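Stamwood – Maletas y equipaje
Inicio > Equipaje > Rígidas > Tiltinus 81

Maleta Tiltinus 81 litros
Ref. 164-43
Disponible. Entrega en tienda o a domicilio.

Maleta grande, para viajes de una semana larga. Cuatro ruedas dobles, cierre de combinación, asa telescópica. Apertura en libro, las dos mitades con la misma profundidad. La que más nos piden en noviembre, cuando empiezan los viajes a ver a la familia.

Datos
Volumen: 81 litros
Carcasa: policarbonato
Ruedas: cuatro, giro completo, desmontables con llave allen (incluida)
Asa: aluminio, dos alturas
Cierre: cremallera doble con combinación de tres cifras
Forro: poliéster, extraíble, lavar a mano
Garantía: 2 años, carcasa y ruedas. El forro no entra.

Interior
Un lado con cintas cruzadas, el otro con panel de cremallera. Dos bolsillos planos en el panel, uno de red. Caben zapatos hasta el 46 puestos de canto. Si se llena el lado de las cintas primero, cierra mejor. El panel a veces roza con la cremallera exterior, tirar despacio. 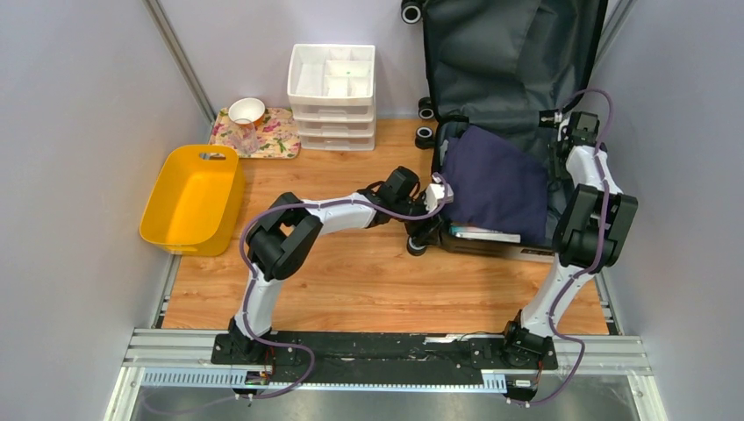
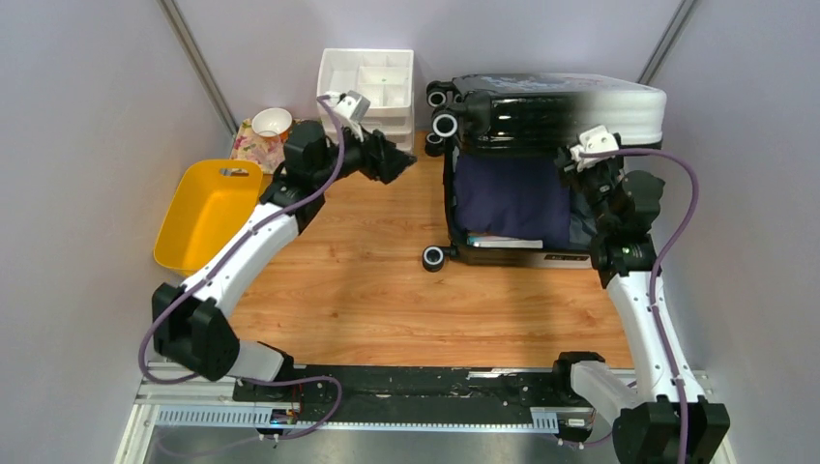
Equipaje sobre suelo efecto madera, paredes en gris lavanda.

Colores
Gris oscuro, azul noche, burdeos. El verde se acabó y no vuelve. El burdeos sale algo mas claro en pantalla que en mano.

Ruedas y recambios
Las ruedas son de Babić, se venden sueltas o por parejas. Asa de recambio bajo pedido, tarda. Las ruedas del modelo anterior NO sirven, el eje es más fino. Para cambiarlas: abrir el forro por la esquina, dos tornillos, sacar, meter la nueva, apretar sin pasarse.

Combinación
Viene en 0-0-0. Para cambiarla, pulsar el botón pequeño con la punta de un boli, poner la clave, soltar. Apuntarla en algún sitio. Sin la clave hay que traer la maleta a tienda con el tique, la abre Krum en el taller.

Cuidado
Paño húmedo y jabón neutro. Nada de alcohol ni disolventes, dejan la carcasa mate. Guardar abierta un día después de un viaje con lluvia. Pelos y arena en las ruedas: pinzas y una gota de silicona.

Facturar
Por tamaño va siempre en bodega, no cuela como equipaje de mano. Mirar el peso permitido con la compañía, cada una tiene el suyo.

Opiniones
Selamawit Woldegiorgis: Rueda muy bien en la estación, en adoquín regular. El forro se lava fácil.
Zlatko Softić: La pedí azul, llegó azul. Asa un poco corta para mí, mido bastante.
Ljubica Dimitriou: Segunda que compro. A la primera le cambie las ruedas y sigue.

También en esta línea
Tiltinus 43, tamaño cabina
Neceser Darden, con gancho
Funda elástica Darden, talla grande

Devoluciones
Sin usar y con etiquetas. Los portes de vuelta los paga el cliente salvo defecto. Dudas de pedidos: Akinyi Laizer, atención al cliente, por las mañanas.

Ficha revisada: 2021-08-13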